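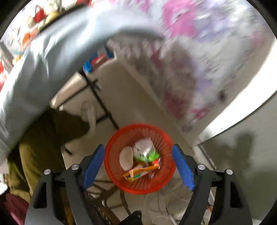

Gripper jaws open on either side of a basket of small items, with cables on the floor.

Are machines able to tidy a lived-in room yet?
Posted by Johanna Haslinger in Home Automation, Lurotville Community Help

I manage a residence of furnished apartments in Lurotville. Our office has been asked to advise tenants on whether household machines can be relied upon for ordinary tidying: picking up small items, returning them to a basket, folding bed linen, and clearing a floor before it is vacuumed. Several tenants have limited mobility and would benefit from such help.

The attached picture is typical of the work in question. The basket holds a few small things, among them a snack wrapper, and there are thin white and gray cables all over the floor beneath it. Large pieces of fabric are close by. A person would deal with all of this without much thought. We wish to know which parts of the work a machine can now do without supervision, and which parts we should tell tenants to keep doing by hand. We are not asking for product recommendations, although experience with a particular unit would be welcome.

Arsalan Baloch
The tasks you list differ a great deal in difficulty and should be considered separately.

Picking up a single firm object from a clear floor is within reach of current equipment. At the Harnside workshop we ran a two-finger arm, supplied by Stindano, on a sorting task with plastic parts. It made 834 attempts and placed the part in the correct bin 781 times. Those parts were all of one kind and the lighting did not change. When we substituted crumpled packaging, the results fell so far that the trial was stopped on the Tuesday of the second week. A wrapper has no fixed shape, and the fingers frequently closed on air or pushed it against the side of the bin.

Cables are the greater concern in your picture. A gripper reaching for a low basket may catch a loop, and a wheeled base may drive over one. I would not permit unattended operation in a room where cables are lying loose. They should be run along the wall and clipped before any trial takes place.

Folding a towel of known size on a clean table has been demonstrated many times. Taking a sheet from a pile, finding its corners and folding it in a tenant's bedroom is a different undertaking, and I have not seen it done dependably. Tenants should plan to continue with linen by hand.

My advice to your office would be to describe these machines as suitable for supervised pickup of firm items only. Please also state in writing who is responsible for damage, as our insurer raised this before anything else.

Sethi_Resident
We have a robot vacuum in unit 803 and it is fine as long as the floor is clear. It ate a phone charger in June. It does not pick anything up so I still have to go round first. Would not pay extra for one with an arm.

Johanna Haslinger
Thank you both. The point concerning cables will be added to the tenant notice, together with the advice on linen. Mr. Baloch, may I ask whether the Harnside arm required a trained operator to be present throughout, or only at the start of each session?

Arsalan Baloch
Throughout. We had 4 operators on rotation, and each had completed a half day of instruction. The stop button was kept within arm's reach of the operator at all times.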